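3.2 Does a longer cure give a better cheese?

Recipes for brined white cheese nearly always tell the cook that more time is better. The claim is repeated so often that few writers bother to support it. Of the sources we read before planning this study, only two offered any measurement at all, and neither one compared long-cured cheese with short-cured cheese made from the same milk. The rest relied on tradition, or on the word of a producer with older cheese to sell at a higher price.

We set out to test the claim in the plainest way we could. Milk was bought in a single lot from the Rurnanska dairy and split into two vats. Both vats were set with the same rennet, cut at the same size and drained overnight under the same weights. Curd from the first vat went into brine for 2 weeks. Curd from the second was made up earlier from held milk and stayed in brine for 104 days. We admit that holding milk is a weakness, and we return to it in Section 5.

The brine was mixed at 165 grams of salt to 2000 grams of water. That is a little stronger than home recipes suggest, and Gautier argued during planning that it would hide small differences in flavor. He may have been right. We kept it because weaker brines in our first trials gave a slimy rind, and a slimy rind would have told the tasters at once which sample had been sitting longest.

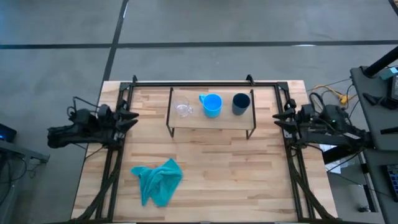 Tasters were given cubes of both cheeses, rinsed in plain water and left to come up to room temperature. Each person tasted three cubes, two of them alike, and had to pick out the odd one. This kind of test says nothing about which cheese is better. It asks only whether people can tell them apart, and we think that question should be settled before anyone starts talking about depth or character.

Most could tell them apart. We don't find this surprising, and we'd warn readers against making much of it. The longer-cured cheese was saltier even after rinsing, and salt alone would be enough to give it away. When we asked tasters to say in their own words what had tipped them off, salt came first, followed by a drier crumb. Words like "nutty" and "complex" turned up mainly among those who worked in restaurants, and they were used for the short-cured cheese as often as for the long.

A second round was meant to remove the salt problem. We soaked the long-cured cubes until their salt level matched that of the short-cured ones, then repeated the test. The number of correct answers dropped to a level we could not separate from guessing. It would be easy to read this as proof that time in brine does nothing beyond adding salt. We don't read it that way. Soaking may well wash out other things along with the salt, and we had no means of checking for them.

Figure 4. Wooden worktop. 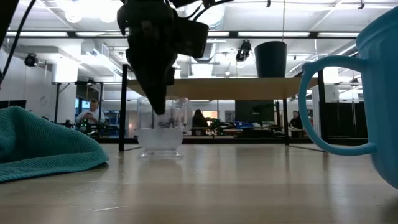

Page last changed: 2/16/20

The preference results are weaker still. Tasters were asked which cheese they would rather eat on bread and which they would rather have baked in a dish of peppers. On bread, the short-cured cheese came out slightly ahead. Baked, neither was favored. We report these results because we said we would, but the answers shifted so much between sessions that we would not build a recipe on them, and we would be doubtful of anyone who did.

It is worth asking why the belief in long curing is so firm. One possible answer is storage. In the Wulisitz hill villages, cheese was put in brine in October because it had to last until the animals gave milk again. The long cure was a need before it was a point of pride. The producers at Sengar, who still sell a cheese of this kind, say that theirs improves for a full year. We asked whether they had ever tasted young and old cheese side by side without knowing which was which. They had not, and saw no reason to.

Another answer is that the cheeses people remember were made with raw milk, while ours was pasteurized. Raw milk brings its own bacteria, and these could keep working in the brine for months. If so, our result says little about the old cheeses and a fair amount about the ones now found in stores. We consider this the strongest objection to our work, and nothing in our data answers it.
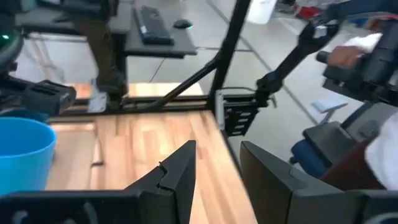
3.3 Brine strength and texture

The texture measurements followed the method of the earlier Emura trials, with one change. Cubes were pressed after draining on a rack, where the Emura group had pressed them straight from the brine. Surface liquid seemed to us a likely source of error in their readings, although they do not discuss it.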